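Notebook – Prostcombe guide app, offline build
December, 9.40 start

Carried on from the last entry. The walking guide still drops its map tiles when the phone goes into flight mode, but only on the second city loaded. Prostcombe alone is fine. Load Lerska after it and the old town goes grey past zoom level 7.

Cleared the cache and reinstalled on the older test phone. Same result. Checked the tile index by hand: Lerska should have 2,021 tiles and the phone reports 2,021, so the download is complete and the fault must be in how we look them up. Suspect the two cities share a folder name after the Malhotra import script shortens it. Will rename Lerska's folder and try again after lunch.

Also noted: the audio stop for the fish market plays the text for the customs house. Wrong file number in the sheet, corrected there, not yet rebuilt.
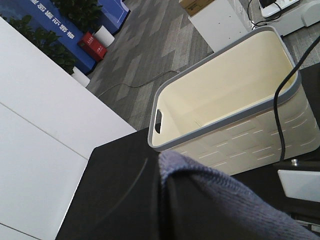 Tile lookup, second try (13.15)

Renamed the folder. Grey area gone at all zoom levels. Put the old name back to be sure and the grey came back, so that is the cause. The import script cuts names at the first space and both cities start with "Old". Changed it to use the city code instead.

Side effect: saved favourites in Lerska now point to nothing. Anyone on the current release who updates will lose their starred places unless we move them over. Wrote a small step that runs once at first launch and copies the stars across. Tested with seven starred places, all seven came through in the right order. Not tested with an empty list yet.

Download size for Lerska is 455 MB, too large for people on hotel wifi. Most of it is audio. Options are a lower bit rate or splitting the audio into a separate download. I prefer the split – plenty of people only want the map and the opening hours.

Opening hours (15.30)

Went through the museum entries against the Zurkitov feed. The feed gives winter hours as a note in plain text, which our parser skips, so the app shows summer hours all year. That will send people to a closed door. For now I have typed the winter hours in by hand for the main sights and put a flag on each entry so the next feed import doesn't write over them.

The postcard screen still crops tall photos at the top. Left alone today.

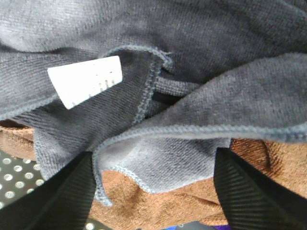
Nathalie Kuipers read the above and thinks the audio split should wait until the favourites fix has gone out, as two changes to the download screen in one release will make any fault harder to trace. She would also like the winter hours to carry a "last checked" line on the museum page.

Agreed on both. Audio split moved to the next release.

To do:
Test favourites step with an empty list
Rebuild with the fish market audio
Ask Tineke De Haan for the full list of winter closures
Add "last checked" line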